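Funason list: manipulation and learning
Posted by Bhupendra Lodhi, October 5, 2018

Re: Wrist view for the last few centimetres

Hi all,

Great question, and we finally have something to show for it! The Palorel policy now picks its own camera as it goes: head view for getting near the object, wrist view for the close work. Corn and a cooking pot are my favourite task so far.

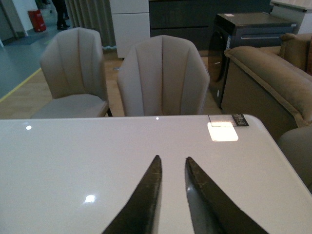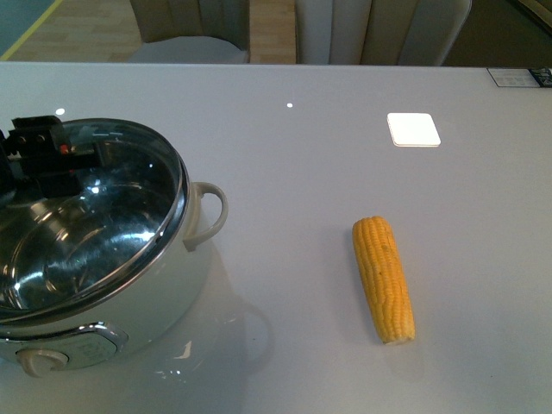
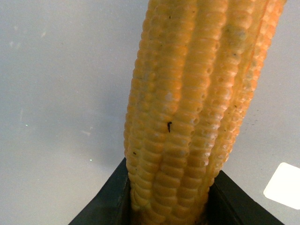 The switch is learned — we don't set a distance for it. Iria trained it on 1084 demonstrations, and the part I love is that it hands over later on shiny tables, where glare seems to throw off the wrist view. On the held-out set, failed grasps went from 63 down to 2. I made her run it again, and we got 3 the second time, so I'm starting to believe it.

> On the April call you said the wrist view was
> nearly useless until the fingers were close.
> Why not drop it and put a better camera up top?
> Garg

We tried that, Garg! The head camera loses the contact point as soon as the gripper gets in the way, and a sharper picture of the back of a gripper didn't help much. I'd still like to try your idea of feeding both views in at half size. Do you have the old training settings handy?

Cheers,
Bhupendra

Recent threads
Calibration drift after a warm day
Grasp labels: who marks a slip?
Half-size inputs, second try
Palorel build notes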